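Home Forums Furniture & Wood Care Cleaning New Posts Log In

We use cookies to keep you signed in and remember your settings. Accept Manage

Worn cabinet doors: wipe, wax or strip?

pramholm_attic
OK wood people, I need opinions. I've got a low dark brown cabinet with two doors, came with the house, and the finish is pretty tired. Scuffs all over, lighter patches where it's rubbed thin, a few pale scratches. It sits on tile on little short feet, so everything the broom kicks up lands on it too.

My plan was to just clean it properly before deciding anything. Damp cloth, then dry cloth, both doors, and see what's left. My sister-in-law says skip all that and strip it. I like the worn look (mostly!) and I don't want to spend a whole January weekend with a scraper.

Dark navy cloth on the doors, up near the top:
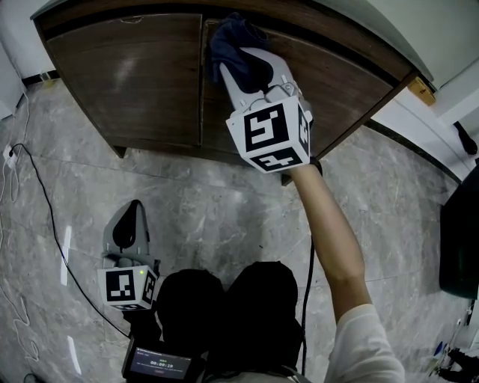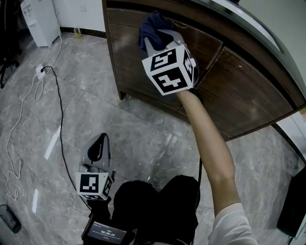 So my question is really about what comes after the wiping. Is there a wax or oil that'll tone down pale scratches on a reddish brown finish without making the whole thing shiny? I've got half a can of Wurnorine paste in the garage, the dark one, but it's been there since we moved in and I have no idea if that stuff goes bad.

grainwise50
Don't strip it. Please. You'd be giving up all that color, and if it turns out to be veneer you can go right through it with a sander before you know what happened. Paste wax is fine old as long as it hasn't dried into a puck. Thin coat, wait 17 minutes, buff. Yes I set a timer, yes my family makes fun of me.

tilefloor_tess
I'd go easy on the water. I did my Moncrieff sideboard with a soaking rag years ago and the bottom edges of the doors swelled up so bad they rubbed every time you opened them. Wring it out until it's barely damp. Also, why a navy cloth? I only use white ones so I can see what's coming off.

pramholm_attic
Navy is what was in the rag drawer lol. But good point, I can't tell dirt from finish on it. I'll cut up an old pillowcase.

moth_and_hinge
Going to disagree with grainwise. Wax over old grime is how you end up with sticky doors. I'd do 2 rounds with a mild soap, then a dry day, then look at it again. And wax won't hide pale scratches anyway, it fills them a little and they come back. Get a touch-up marker one shade lighter than you think you need.

grainwise50
I never said wax over grime, the OP is already cleaning it! And dark wax does hide scratches, I've done it on 3 pieces in this house. Markers look like markers. You'll see a stripe every time the sun hits it.

moth_and_hinge
Only if you color it in like a kid. Dab it and wipe right away with your finger. The Flalley ones are decent and they have a soft tip.

tilefloor_tess
You're both going to hate this but I leave scratches alone. It's a cabinet, it's going to get kicked. Clean it, wax it once a year, put your stuff back in it.

pramholm_attic
Ha, tess, that's where my heart is. OK so: barely damp white cloth, mild soap, let it dry, then try the Wurnorine on the inside of one door first. If it's turned to a puck I'll buy new. Does anyone take the doors off for this, or do you just work around the hinges?

grainwise50
Leave them on. Old screws never go back in as tight.

moth_and_hinge
Agree with grainwise on that one, mark the calendar. Use a cotton swab around the hinges and keep wax off the moving parts.

Get our monthly wood care newsletter. Enter your email to subscribe.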